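Search products
Enter keyword or item number

The Jendow Bedside Night Light 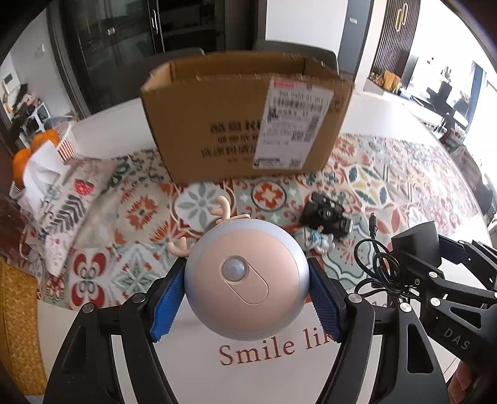
Does it stay on all night?
The light comes on when it senses movement in a dark room and goes off again after 53 seconds of stillness, unless you choose the steady setting, in which case it glows until you switch it off or the charge runs down.

We have been selling small lamps out of our shop in Evmont for a good many years now, and if there is one thing customers ask us for over and over, it's a night light that doesn't wake up the whole house. You know the kind of thing we mean – you get up for a glass of water at some terrible hour, you brush past the lamp, and suddenly the hallway is lit like a ball game. The Jendow was made for people who are tired of that. Its light is soft and warm, a bit like a candle behind a curtain, and it gives you enough to find your slippers by and very little more.

Ginette Gilbert, who looks after our lighting shelves, took one home for her grandson's room last April and then came back and bought a second for her own stairs (full price, we should say, she wouldn't hear of a discount!). She likes it best low down, at about knee height, where the glow spreads over the floor and stays out of your eyes. We've tried it on a dresser too, and on a bookcase, and it does well enough there, but for getting safely to the bathroom and back we think she has it right.

Charging and care

The battery charges through the short cable in the box. Give it a full charge before the first night, even if it seems to have some life in it already. On the motion setting most families get a few weeks between charges, though a busy household with a new baby and a restless dog will see a good deal less, and the steady setting naturally uses it up faster. Wipe it with a dry cloth. Please don't use window spray on it, and keep it out of the bathtub area – it was never meant for splashes.

Where to put it

Stick the mounting disk to a clean, smooth surface and press for a slow count of ten. Fresh paint is the one thing that gives trouble, so let a newly painted wall settle for a month or so before you try. If you rent, or you like to move things around as much as we do, skip the disk and just stand the light on a shelf. Try not to aim it at a heating vent, as warm moving air can set it off.

Details

Item number: 202
Settings: off, motion, steady
Shutoff on motion setting: 53 seconds
Battery: 300 mAh, rechargeable
Light color: 3000 K, warm white
In the box: light, charging cable, mounting disk, folded instructions

Goes well with

The Bida cord clips are handy for keeping the charging cable from slipping down behind the nightstand, and the Chien stair treads are a kind thing to add if anyone in the house is unsteady at night. Both ship with the light in the same parcel.

Orders and returns

Tuncay Karakaya packs the orders in the back room and will happily add a gift note if you write one in the comments box at checkout. Keep it to a couple of lines so it fits on the card. You have 30 days to send a light back if it doesn't suit your room, and we only ask that the cable comes back with it.

Page updated Mar 23, 2025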